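Gripper comparison, second progress report to Skoltance
Prepared by Samira Hamdan, May 31, 2019 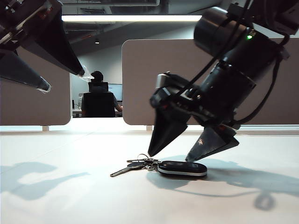

The short version is that we have spent 3289 dollars of the grant on fingers and mounts, run the full set of small-object trials, and I am still not convinced that the tapered fingers are worth switching to.

You asked whether the Guillot tapered design could replace the flat pads we have used since the start. The supplier's notes claim it will pick up almost anything that fits in a pocket. We ran 1086 pick attempts across both designs, with pens, coins, cable ties, sachets and keys. On single, stiff objects the tapered fingers did better. On anything made of linked parts they did not, and keys were the worst of the lot. A fob, a ring and a blade do not move as one piece. The fingers close on one part and the others swing, and the grip that looked fine at the table is a different grip by the time the arm has lifted.

I would also be careful with the success rate in the Zodlow software. It counts a pick as good if the fingers stop before they are fully closed. That tells us something is between them — not that it is the right thing, or that it will stay there. Montserrat Magaña went back through 200 of the logged successes by hand and threw out 11. That is a small share, but nearly all of them were keys, so the overall figure hides the problem.

Two other points. Narrow tips leave very little room for error in height, and we now recheck the table height before every session. That time is not in the original plan. We also have no wear data. The tips have not been used long enough to say anything about how they hold up, and I would ignore any estimate until they have.

The camera comparison at Irulside has not started. We are waiting on a mounting plate and I do not want to promise a date for it.

What I propose is to keep both designs until August, repeat the key trials with a slower close, and score every pick by hand. I would hold off on ordering the second set of tapered fingers until those numbers are in. Please let me know if the remaining hardware money can be carried over on that basis.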